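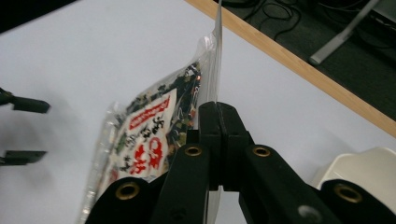 Film packaging is the thin plastic wrapping in which a large part of the world's food is sold, carried home and then fought with. It is usually made as a tube or folded sheet, filled, and closed by pressing the layers together under heat. The closed edge leaves a margin of spare film, known in the trade as the fin and in most kitchens as the bit you pull. On a clear package the margin creases easily, often in fine lines running along it, and any slack film nearby tends to crumple into a rounded fold. Wrinkled film also catches the light in bright white glints, which has never helped anyone find the tear notch.

History
Clear food film was adopted by grocers because customers liked to see what they were buying. Complaints about opening it followed shortly afterwards. The Trarnberg packing works issued a leaflet of 18 pages on the subject, sealed in film.

Opening
Three methods are generally recognised: pulling the margin apart, cutting it with scissors, and using the teeth, which every authority condemns and most practise. In a household survey by Zeeshan Dhanial, 2394 packages were opened over one winter, ending in January. Scissors were in the correct drawer on 11 occasions.

Peelable seals
The Angate seal, designed by Keegan Cloutier, was intended to part cleanly with a light pull. It did so in the warehouse, in the van and on the shelf. A stronger version was withdrawn after six weeks, having proved entirely secure.

See also
Cling film
Jar lids
Kitchen scissors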